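Notebook, October, open day
Fukwood, the apartment room

Writing this while the coffee is still warm and the building is finally quiet. We opened the doors at ten and I don't think I sat down until well past two. Sixty-three people signed the sheet, plus a bunch who walked straight past it (there's always a bunch). Great crowd! Lots of kids, lots of parents with better questions than the kids.

The Arabzadeh session was the one I cared about. It's the bedroom tidying work: pick things up off the bed, deal with the clothes rack, do it all standing on the step platform. I still love that platform. Plain planks, two levels, shoved right up against the bed, and visitors got the point of it as soon as they saw a humanoid up there with its knees slightly bent.

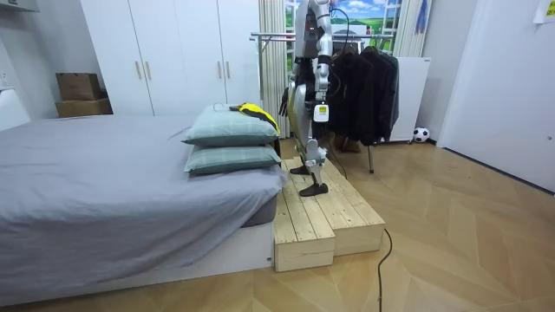

Irnico wrote in the guest book that the whole thing was slower than the videos had led them to expect, and asked if we slow it down on purpose when there are people in the doorway. Fair question. Yes, we do! The speed cap was at 63 percent all day and I'm not sorry about it. I wrote our reply underneath, plus an invitation to come back on a regular work day when we run it at 100. I hope they do, they clearly know their stuff.

Other things people asked, before I forget:

Can it fold a fitted sheet? (No. Neither can I.)
How much does it cost? I said I only know what the gripper pads cost, which got a laugh and then got me off the hook.
Why a real bedroom and not a lab bench? I gave the long answer, probably too long. Short version: soft stuff next to hard stuff, narrow floor, a rack full of jackets that all hang differently. You don't get that on a bench.
Does it get tired? From a very small visitor. I said it gets warm, and then we had a nice talk about motors.

Log numbers for the morning: session counter went from 1295 to 2615, which sounds huge but it counts every arm command as a line, so don't get excited. I exported it to the Flollwood folder under "open day". If you pull it, drop the first block, I was still fiddling with the arm offsets and it'll throw off your averages.

The rack part is what people stayed for. The bed side gets polite nodding, but once an arm goes over toward the jackets everybody leans in, phones up, the works. I think it's because everyone has fought with a hanger. Dark clothes are still the hard case for us, black on dark gray especially, and I said so out loud when somebody asked what we're stuck on. Better they hear it from me.

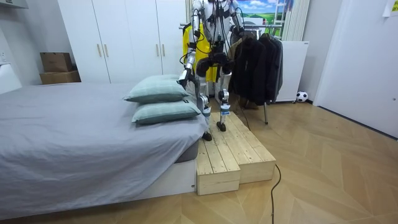 To do before the next one

- Put a strip of tape on the floor at the doorway. I asked people to step back maybe every five minutes and my voice is gone.
- Print the one-page handout bigger. Grandparents were holding it at arm's length.
- Shorter intro talk. Mine ran long both times and the second group got less rack time for it.
- Try a run with only light-colored clothes so we have something to compare the dark ones against.
- Move the guest book out to the hallway table, with two pens.
- Answer the school that wants to bring a class. I said yes on the spot, so now we need a morning for it.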